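Terimard picking stack: your questions, answered
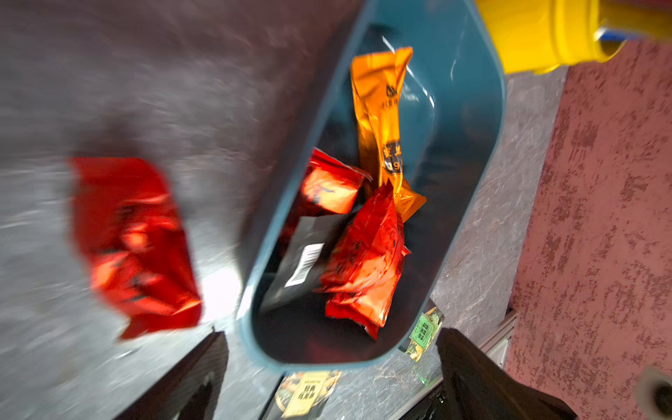 Reading time: 4 minutes

I get the same handful of emails about Terimard every month, so I've finally put my replies in one place. If yours isn't covered, write to me and I'll add it (I'm slow in January, sorry in advance).

What does Terimard do, then?

It's the software that sits between the wrist camera and the arm. It looks at what's in view, decides which thing to go for, plans a grasp and a path, and sends the whole lot to the controller. I started it because I was fed up with gluing the same five scripts together every time I changed a gripper. It won't run your conveyor or talk to your stock system. People ask, and I keep saying no!

Why snack packets? Couldn't you start with something easier?

I did start with something easier. Boxes were fine inside a fortnight and I learned very little from them. Crumpled foil is horrible in all the ways I care about: it shines, it folds over on itself, and the printing gets so bent that the same packet looks like two different products depending on which way up it's lying. Put four of them in a teal bin with one tucked under another and you've got a proper test for the segmentation code.

Which part of it breaks most often?

Highlights. A bright streak on a red wrapper looks like an edge to the mask model, so it'll happily cut one packet in two and then plan a grasp for the smaller half. The inner wall of a glossy bin can do the same. Version 6 merges neighbouring masks when the colour either side of the streak agrees, and that's helped a lot, but I still see it fail on orange against red.

My wrist camera frames come out blurred. Should I throw them away?

Please don't. I used to bin the lot and my grasp checks got worse, because the moments with the most motion are exactly the ones where you want to know whether the packet is still in the fingers. What I do now is give every frame a sharpness score. Planning only uses the sharp ones. The slip check gets everything, smears and all, and it copes surprisingly well with a red blur beside the bin.

If all your frames are blurred, even the ones where the arm is meant to be still, look at your exposure setting first. It's nearly always that.

How does it tell what's in the bin from what's next to it?

We fit the bin rim first and treat it as a fence. Anything whose mask sits mostly inside is "in", anything mostly outside is "out", and then there's a third label, "unsure", for a packet poking out from under the rounded end or lying right up against the side. Unsure items get left alone until the next look. You can change that with the rim_policy setting, but I'd leave it as it is until you trust your calibration.

The rim fit doesn't mind the bin being skewed, by the way. Mine is hardly ever square to the camera.

Does it read the labels?

A bit. There's an optional text step called Wainwright that handles Latin and Chinese characters and barcodes. It's off by default - it adds 425 milliseconds a frame on my machine, and for plain picking you don't need it. Turn it on if you're sorting by product. Expect poor results on anything folded, and treat a single digit read off a creased wrapper as a guess.

Will a patterned worktop confuse it?

Less than you'd think. I work on grey marbled stone with veins all through it and the table plane comes out clean. What did trip me up was the stuff past the edge of the counter, where a speckled pinkish background kept turning up as "clutter". Draw yourself a work area in the setup tool and everything beyond it is ignored. Two minutes' work, and I put it off for most of a year.

Why can I see my own gripper fingers in every mask?

You've skipped the finger mask! Run the Vostberg calibration with the fingers open, then closed, and it saves both outlines. Black fingers against a dark packet are the worst case, so if that's your setup, do it again whenever you move the camera, even slightly.

How many frames do I need to tune it for my own items?

Start with 100 per item, in as many crumpled states as you can manage. I've got away with 19 for a plain green sachet, though I wouldn't plan a Tuesday demo on it.

Can I use it with two arms?

Yes, with one planner per arm and the Padthorpe scheduler on top, which stops them both reaching into the same bin. Start the scheduler before the planners. If you do it the other way round they'll each think they're alone, and you'll be reaching for the stop button. There's a fix for this on my list.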